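Speaker notes: Changing the session dates for a computer-based entrance test
Edgars Toom
July

Opening. Skip the bio, it is in the program. State the scope: what happens at the Varkia test office and at the schools when a published session date moves. Scoring and question content are out of scope. Take questions on those at the break.

Slide 2. Definitions. A "session" is one sitting of one paper at one center. A "window" is the set of days in which sessions may be held. Applicants mix the two up, and our own notices did too until last year. If the window moves, every session in it has to be reissued. If one session moves, only that center is affected.

Slide 3. The Dumville case. The center had 103 applicants assigned to the morning session. The building lost its network line and the session moved to the next open slot. Admission slips had already been printed by the schools. Walk through the order of work: freeze the roster, release the seats, assign new seats, reissue slips, confirm with each school. Point out that the seats were released before the roster was frozen, and that 8 applicants ended up with two seats each. The fix was done by hand.

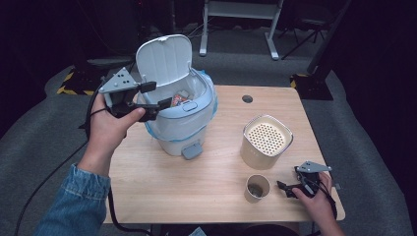

Step-on bin with the lid up and a light-blue liner.

Slide 4. Notices. Read the old notice aloud, then the new one. The old one gave the window first and the applicant's own session in the last paragraph. The new one puts center, paper and reporting time in the first line. Reporting time is 8:00 a.m. for the morning shift. Do not read the whole second page.

Slide 5. Fluvar. This is the scheduling software. It stores the slip number and the seat number in separate tables and does not check one against the other on reissue. We now run the check as a separate job. 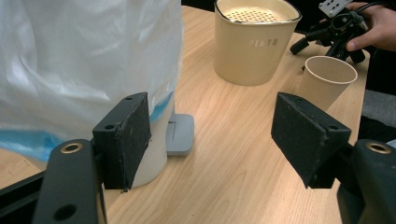 The job takes the seat table as correct and lists every slip that disagrees with it. A clean run gives an empty list. Anything else goes back to the center before slips are sent. If asked about load: it has been run on the full applicant file and finished overnight. No better timing than that is available.

Slide 6. Bodin. Smaller center, 100 seats, two shifts. Same procedure, correct order, no duplicate seats. Mention that Bodin had a spare room and Dumville did not, so the comparison is limited.

Slide 7. What schools should do. Keep the old slips until the new ones are confirmed. Send one contact name per school. Report wrong paper codes separately from wrong times; they go to different desks.

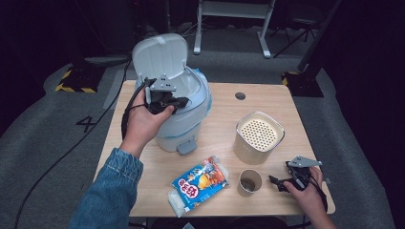
Questions likely to come up

Refunds: handled by the fee office, no change in policy. Applicants who miss a moved session: they may apply for the next window, with the notice attached. Extra time: carries over to the new session, but the center must confirm the room. Leave slide 3 on screen during questions.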